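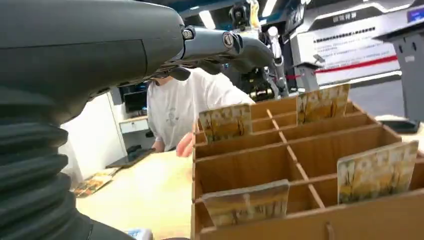 A white T-shirt with a small grey print on the chest

Chest print

A chest print is a picture, badge or piece of lettering put on the front of a T-shirt or similar garment, somewhere between the collar and the middle of the wearer's ribs. It is one of the most familiar kinds of decoration on everyday clothing, and most people will have owned a fair few over the years, whether bought in a shop, handed out at a fun run or brought home by a relative from a holiday. The term is normally kept for designs printed on the cloth. A stitched design in the same spot is called chest embroidery, and a woven badge sewn on afterwards is simply a patch.

Placement and size

Printers usually speak of a full chest print, which spreads across the width of the shirt, and a left chest print, a small design sitting on the wearer's left in the place where a shirt pocket would be. Between the two comes the centre chest print, modest in size but placed in the middle, a favourite with clubs and cafés that would like their name seen without having it shouted across the street.

Getting the height right takes a bit of practice. A design that looks perfectly well placed on a shirt lying flat can slide down towards the stomach once somebody has put it on, and the beginner's usual mistake is to print too low. The works handbook at Florngate, a printing shop in the mill town of Nirden, tells new staff to set the top of a centre design 3 inches below the collar seam and to check it on a dress form before the rest of the order goes through. Children's sizes need the design moved up and often made smaller as well, or the edges will vanish under the arms.

Methods

Screen printing is the long-standing method and is still widely used for larger orders. Ink is pushed through a fine mesh on to the cloth, with a separate screen for each colour, and the shirt is then heated so that the ink sets. The setting up is slow, the printing itself is quick, and so the price of each shirt falls as the order grows. Florngate takes screen orders from 49 shirts upwards and sends anything smaller to its transfer bench.

Transfers are printed on a carrier sheet first and pressed on to the garment with heat. They suit short runs, names and numbers, and many households have had a go at them with an ordinary iron, with results that vary a good deal. Direct printing, in which ink is sprayed on to the cloth much as it would be on to paper, copes well with photographs and soft shading. Dark shirts generally need a layer of white put down underneath.

Colour

Black on white is the plainest choice and very often the cheapest. Grey on white has a quieter look that many people find easier to wear, though thin grey lettering can be hard to read from across a room. On coloured cloth the shade of the shirt may show through the ink, so printers like to run a sample. Somuvent, a range of water-based inks made for small workshops, is sold in 2 strengths for this reason, the thinner for pale cottons and the thicker for everything else.

Wear and washing

A print ages along with the shirt beneath it. Thick inks may crack where the cloth stretches, and transfers tend to lift first at the corners. Water-based inks soak in and fade gently, which plenty of wearers rather like, and some makers now print designs that look faded from the very first day. The usual advice is to wash the shirt inside out in cool water, to keep it out of a hot tumble dryer, and never to put an iron straight on the design. A tea towel laid over the top will do nicely if the creases really cannot be left alone.

Collecting

Old printed shirts are collected for their designs, and shirts from local events can be surprisingly hard to find, having mostly been worn out or cut up for dusters. The Sarmiento collection in Nirden keeps its shirts flat in shallow drawers, with tissue between the layers so that the inks do not stick to one another, and opens on Friday afternoons.

See also

Iron-on transfer
Screen printing
T-shirt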